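Session 4 - dry toppings, mixed seasonings, decanting
Akanham evening course, kitchen skills 2. Notes to go with the practical, read before you come in please, we lose too much time otherwise.

**What we mean by dry topping**

Anything shaken or sprinkled on at the end. Dukkah, gomasio, seaweed mixes for rice, za'atar, fried onion bits. All have the same two problems:

- they go soft (seaweed first, then anything puffed or crisp)
- they separate. Heavy bits sink, flakes sit on top

Sesame has a third one, it goes stale. Smell it. Old sesame smells like a box of crayons, you'll know.

**Before you open anything**

Read the packet. If it's in a language you don't read, use your phone or ask, don't guess. Sesame is an allergen, so are fish, soya, wheat and milk, and the rice mixes can have several of these in together. Write the allergens on your label BEFORE you decant. Once the packet's in the bin you've got nothing to go on.

Clear film packs: light gets in as well. Cupboard, not windowsill.

**Decanting**

1. Tray on the table first, clean and bone dry. Wipe, then dry with paper, then leave it a minute.
2. Packet flat. Turn it over a couple of times to mix, don't shake hard or you crush the flakes.
3. Snip below the seal, a corner only if you're pouring into a jar, the full width if it's going in a tray.
4. Pour low. From a height the light stuff floats off and you end up with seeds in the tray and seaweed on the table.
5. Level with the back of a spoon. Shallow layer.
6. Portion from the tray into jars, lids on straight away.

Tray should be longer than the packet is wide, otherwise you pour over the side. Low walls are fine for this, easier to get a spoon in.

A dark mix in a white tray is the best way to check what you've got, every bit shows up against it: seaweed, seeds, the coloured pieces. On a steel tray you can't see a thing.

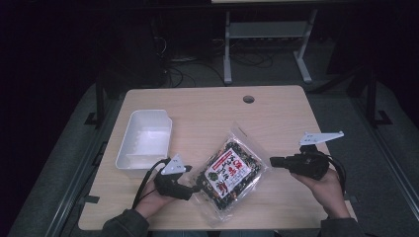

Siiri Baranauskienė asked whether you need the tray at all, couldn't you just go packet to jar with a funnel. Fair question. You can, for salt or sugar. With flakes the funnel blocks, you poke it with a chopstick, and the first jar gets all the sesame. The tray lets you mix again before portioning. For one jar at home, don't bother, fold the packet over and peg it.

**Amounts**

50 g per pair. Rice portion is one level teaspoon to start with, taste, then more. Everyone overdoes it first time, the mixes are saltier than they look.

**Labels**

- name of mix
- allergens
- date opened
- best before copied off the packet, not made up
- your initials

Seidu Owusu has the label roll, see him if yours runs out. Pencil or the Flasine pen, biro smears on these.

**Storage**

Airtight, dark, cool. Not above the hob. Fridge is ok if the jar's really sealed but let it come back to room temperature before opening or you get damp inside the glass and thats the seaweed gone.

If it's gone soft but smells fine: dry pan, low heat, keep it moving, tip out as soon as it smells toasty. Small coloured bits catch first.

**For next time**

Bring one dry topping from home, unopened if poss. Read section 13 in the green folder (storage of dry goods). Sigita Luik's group wash up, trays dried properly this time and stacked upside down.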